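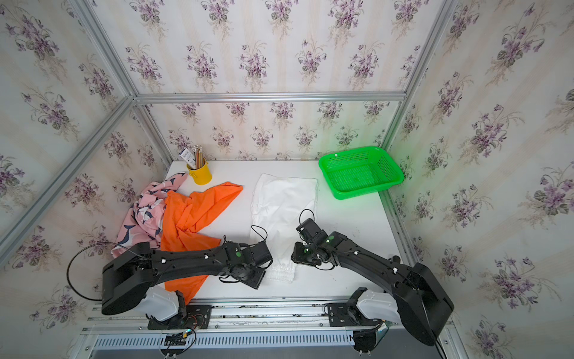

White item laid lengthwise, cuff end toward the front. Orange and pink waiting on the left.

Folding notes, part two: small soft things

Part one covered towels, which are rectangles and behave like rectangles. Small garments are harder. They have seams that pull, elastic that gathers, and very little area to work with, so an error of a finger's width at the first fold is most of the sleeve by the last one.

The method I use comes from Yaw Darko, who ran the linen room at Holilley when I worked there and timed everything. I have changed two parts of it.

Start with a bare patch of table at least as long as the item. Push the rest of the pile to the left and leave it there in whatever shape it lands. I used to pre-sort by color and stopped, as it added handling and the stack came out no better.

Lay the item lengthwise and flatten from the middle outward. Elastic is the main problem. A gathered cuff shortens the fabric above it, and the slack shows up as ripples that no amount of pressing will remove. Pull the cuff gently to its full width, hold it, smooth the cloth above it with the other hand, then release. The cuff will spring back. Let it. Fold the cuff end in first so that it ends up inside the packet, where the uneven thickness does less damage to the stack.

White cotton is the worst for seeing what you are doing on a white surface. The edge disappears and you end up feeling for it. A gray mat would fix this, and I keep meaning to cut one. Printed cloth is easier – you can line up on a row of the print, provided the print was cut straight, and on cheap pajamas it often wasn't.

If the first fold goes wrong, do not correct it by tugging a corner. Open the whole thing and start again. Correcting a corner skews the opposite one, and the total time is longer. On my own count over a month of laundry, restarts were three seconds quicker on average, which is small but it repeats.

Pencils live in the yellow cup at the back of the table. I mark the fold line on a strip of card for each size and use the strip as a gauge. The strip for the small pants is 340 mm long.

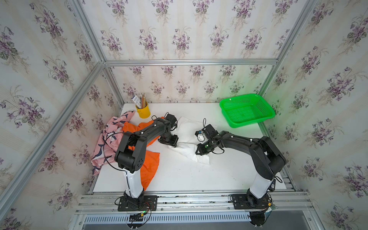 Baskets and stack height

A perforated plastic basket is better than a solid one for folded items because you can check the lower layers from the side. Fill to just under the rim. Stacks above that lean, and the bottom packet opens when you pull it out.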